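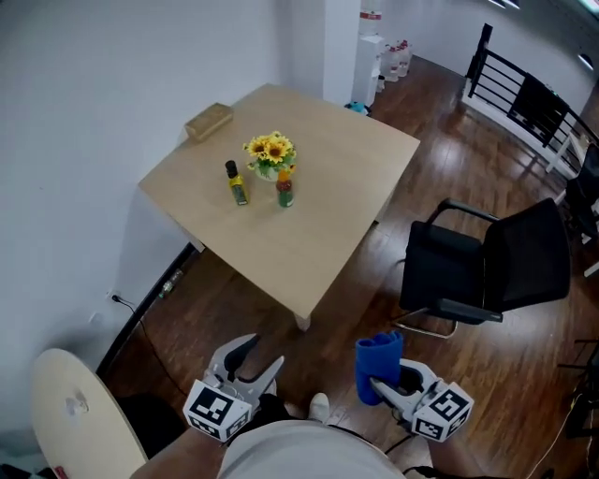 Skirkmont Workshop Newsletter
August 5, 2020

Pai update: both hands working, left one still a pain

Quick one this time, the print queue is backed up and I have the laser cutter to look at before we open tonight.

The Pai hand pair is now a pair. If you missed the February issue, we had one gripper then, the right, and it was held together with zip ties. Two now. Squeeze the handle, fingers close, let go, they open. No motors in them at all, you are the motor. The point is to record how a person does an ordinary chore with the same fingers the arm will have later, so the arm has something to copy that it can physically do. The arm itself is still in pieces on the back shelf. Next winter's problem.

What changed since February

Fingers. Version 9 of the curved ones. The early straight fingers pinched at the tips and dropped anything soft. The curved ones wrap a little and hold a folded cloth fine. They can pick up a thin bottle if you come at it from the side and don't rush. Flat things on a table are still bad - coins, paper, a single fork. If you have a fix for that which isn't "add a fingernail", please come by. We tried the fingernail. It snapped off.

Tag cubes. Each hand carries a white cube with the black and white markers on its sides, so the tracking can find it from more than one angle. We glued the first set, which was dumb, as the glue pulled the markers up at the corners and the tracking went jumpy. Now they clip on. If a clip feels loose DO NOT tape it. A cube that has shifted even a little ruins everything recorded after it and you won't know until you play it back. Ask me how I know. 23 takes in the bin.

Cable. The right hand drops out if you yank its cable. Strain relief is in the CAD, hasn't been printed. For now leave plenty of slack and don't step on it.

Weight. Right hand feels fine for a quarter hour, then your wrist starts to complain. Left is a bit heavier, different batch of filament and I forgot to turn the infill down. Will reprint.

What we've been recording

Tabletop stuff. Pick up cloth, wipe, put cloth down. Move a bottle over, move it back. We've been using the square wood table upstairs with the sunflowers on it (they're artificial, please stop watering them) and a couple of kitchen bottles. The oil is the best test object we've got, slim, slippery, black cap. Nobody is allowed to open it.

So far 176 takes on the drive and 66 of those are good enough to keep. Sounds awful, and it was worse. Most of the bad ones are one of these:

- hand went out of view at the start or the end
- cube covered by your own sleeve
- person stopped to talk to someone halfway through
- cloth stuck to the finger pad and came back up with the hand

The last one I'd keep a few of, to be fair. Cloth does that. An arm should see it happen.

How to do a take if you want to help

Sleeves up. Stand at the corner of the table or along the side, either is OK, but say which in the log. Hold both hands out in front, open, wait for the beep. Do the chore at the speed you'd do it at home. A lot of people go super slow like they're defusing something and then the playback is useless. Both hands back out in front, open, wait for the second beep. Done. Write it in the log. Write it in the log!!

If you drop something just pick it up and keep going, then mark it as a drop. Don't restart on your own, we end up with half files and the script that sorts them falls over.

Chairs can stay where they are. I've had a few people clearing the whole room before a session and putting it back after, which is kind but no. We want it lived in. Just keep the floor behind you clear enough that you can step back.

Parts and money

Bearings and springs came from Dritelar again. Order was short two springs, they've said they'll send them on. The springs we do have are the stiffer kind, so if the left hand feels like a gym machine that is why. The soft ones are in the small drawer under the vise if you want to swap, takes ten minutes, you need the tiny hex key that is always missing. It's missing.

Filament: we're low on white and gray. If you're printing your own thing please use the orange, there's tons.

Nothing else to buy till the arm base. I'd like to cut that from the leftover plywood first and see if it wobbles before we spend on aluminum.

Files

Finger V9, handle, cube clip and the marker sheet are all on the shared drive under Pai / hands / current. Anything in the folder called "old" is old. Somebody printed a full V4 set from there last month and I felt terrible, so I've put a note in the folder now. Print the fingers on there side, not standing up, or the layers split at the curve.

Want to build a pair at home? Go ahead. The group over in Grandedley has started one and they changed the handle for smaller hands, it's a lot nicer than ours honestly. I've asked for their file and will put it up when it lands. If yours uses different finger spacing, tell us before you record anything, we can't mix the takes otherwise.

Still to do

Reprint left body, lighter
Strain relief, right
Sort out beep volume - can't hear it if the compresor is on
Second set of cubes as spares
Proper stand so the hands stop living on a chair

Sessions run any open evening, as long as one person there has done it before. Put your name on the sheet by the stairs. Bring a chore if you've got one, small, dry, and nothing you'd be sad to see dropped.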